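Do I need to book a campus tour if my subject is taught at the Hourani site?
Amparo Huanca
11/12/2022
1,582 views · 3 shares

I have an offer for textile engineering at Dostness. The tour confirmation lists the main campus only, but the course page gives Hourani as the teaching site. Does one booking cover both, and is there transport between them?

2 replies

Arnar Kirkegaard
One booking covers one site. The system treats Hourani as a separate location with its own slots, capped at 30 visitors each. Select "Other sites" on the booking form, then the subject area. The labs are included only on tours marked "teaching spaces"; the standard tour covers the library and the residence halls.

The shuttle takes about 12 minutes and is free with a tour confirmation. It does not run in June. 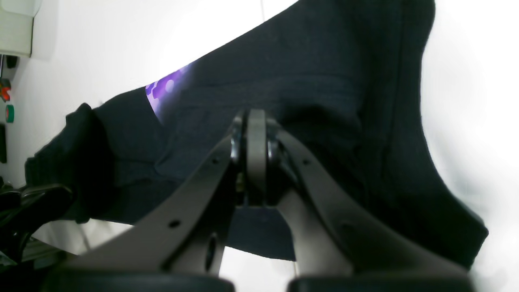

Sondeck
Adding to the above
Check the department as well as the subject. Joint programs are split, and first-year math is taught on the main campus whatever the course page says. I booked Hourani only and had to come back for the other half. Parking there is permit only, visitors included.

Helpful (12) · Share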